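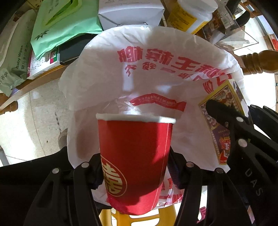
Neighbors > Badgate > Meetings

Badgate Garden Club, minutes, Jul 26, 2025

Noémie Besnard opened with a warm welcome to the new faces from Laltier Street, and a rather long (but very happy) report on the tomatoes.

Water: the Jandmont bed has been getting too much and the beans are sulking. Agreed to cut the hose to 30 minutes an evening until August.

Plant swap: tables open at 2, and we have 56 seedlings promised so far, mostly squash, bless us all. Aubert Nursery will lend trays.

Dues stay at $40. The shed key was discussed again, and at length, and is carried over to next time.

3 comments · 2 shares

We use cookies to keep this site running. Accept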